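4. Preparar y publicar una reseña colectiva

Este apartado explica cómo crear en Wostis una ficha de escucha para un disco o un sencillo, invitar a los miembros del panel, reunir sus comentarios y publicar el resultado en la web de la revista. Se da por hecho que la cuenta de redacción ya está activada (apartado 2) y que el catálogo de artistas se ha importado (apartado 3).

Versión del manual: noviembre de 2019.

4.1 Antes de empezar

Tenga a mano los archivos de audio de promoción, el título exacto de cada canción y la fecha de salida. Los formatos admitidos son WAV, FLAC y MP3. Cada archivo puede ocupar como máximo 300 MB.

Nota: si el sello ha enviado un enlace privado en lugar de archivos, no lo pegue en el campo «Audio». Utilice «Enlace externo», en la pestaña «Fuentes».

4.2 Crear la ficha

1. Abra el menú «Escuchas» y pulse «Nueva ficha».
2. Escriba el nombre del artista. Si ya figura en el catálogo, selecciónelo en la lista desplegable. No cree una segunda entrada con distinta grafía: Tichý y Tichy se guardan como dos artistas diferentes y sus reseñas no se agrupan.
3. Elija el tipo de publicación: sencillo, EP, álbum o recopilatorio.
4. Arrastre los archivos de audio al recuadro gris. El orden en que aparecen será el orden de reproducción para el panel.
5. Compruebe los títulos. El programa los toma de los metadatos, que en las copias de promoción suelen venir incompletos.
6. Pulse «Guardar borrador».

La ficha recibe un número interno, por ejemplo 1726. Anótelo si va a pedir ayuda al servicio técnico.

Precaución: una vez enviada la invitación al panel, los archivos de audio no se pueden sustituir. Si detecta un error después de ese momento, tendrá que duplicar la ficha y volver a invitar a todos.

4.3 Invitar al panel

1. Dentro de la ficha, abra la pestaña «Panel».
2. Marque los nombres de los colaboradores. Los que aparecen en cursiva tienen otra escucha pendiente.
3. Fije el plazo de entrega. El valor por defecto es de siete días.
4. Indique la extensión máxima de cada comentario. En la configuración inicial son 187 palabras; por encima de esa cifra el editor del colaborador muestra un aviso, pero permite enviar el texto.
5. Active «Escucha a ciegas» si no quiere que el panel vea el nombre del artista. Los títulos de las canciones se sustituyen por números.
6. Pulse «Enviar invitaciones».

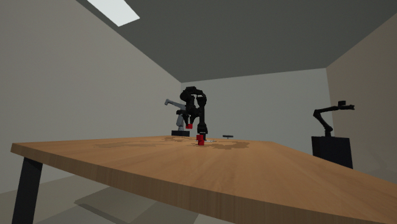
Cada colaborador recibe un correo con un enlace personal. El enlace no requiere contraseña y deja de funcionar al cumplirse el plazo. Para ampliarlo, vuelva a la pestaña «Panel», seleccione a la persona y pulse «Prorrogar».

Nota: los comentarios de los demás permanecen ocultos hasta que el colaborador envía el suyo. El redactor jefe puede leerlos todos en cualquier momento.

4.4 Revisar los comentarios

1. Cuando llega un texto, su casilla pasa de gris a verde. Pulse sobre ella para abrirlo.
2. Corrija erratas directamente en el texto. Los cambios quedan registrados en el historial.
3. Para pedir una modificación de fondo, use «Devolver con nota». El texto vuelve al colaborador y la casilla se pone amarilla.
4. Ordene los comentarios arrastrándolos. El primero se muestra también en la portada, recortado a dos líneas.
5. Si la sección lleva puntuación, compruebe que todos la han rellenado. Las casillas vacías no entran en la media.

El nombre que acompaña a cada comentario se toma del perfil del colaborador y va seguido de dos puntos, así:

Zineb Hamdy: La cara B me interesa más que la A. Guitarra acústica, un órgano muy atrás y una voz que no se esfuerza en gustar.

Salim Rotich: Demasiado largo para lo que cuenta. El estribillo llega tarde, aunque el arreglo de cuerda del final lo salva.

Para cambiar el formato de la firma, consulte el apartado 7.

4.5 Publicar

1. Redacte la entradilla en el campo «Introducción». Es obligatoria.
2. Añada la portada del disco y el crédito correspondiente.
3. Seleccione la sección de destino. En una instalación nueva aparecen «Discos», «Sencillos» y «Mirside», esta última reservada a los especiales.
4. Pulse «Vista previa» y revise la página en pantalla ancha y en móvil.
5. Pulse «Publicar» o «Programar».

Precaución: si el sello ha fijado un embargo, introduzca la fecha en «No publicar antes de». El botón «Publicar» queda bloqueado hasta entonces, pero la vista previa sigue siendo accesible para cualquiera que tenga el enlace.

4.6 Problemas frecuentes

El audio no se reproduce. Compruebe que el archivo ha terminado de procesarse; mientras tanto se ve un reloj junto al título.

El colaborador no recibe el correo. Busque el remitente Flerngate en la carpeta de correo no deseado. Si no está, copie el enlace desde la pestaña «Panel» y envíelo a mano.

Aparece el error 22 al publicar. Falta la introducción o hay un comentario devuelto sin resolver.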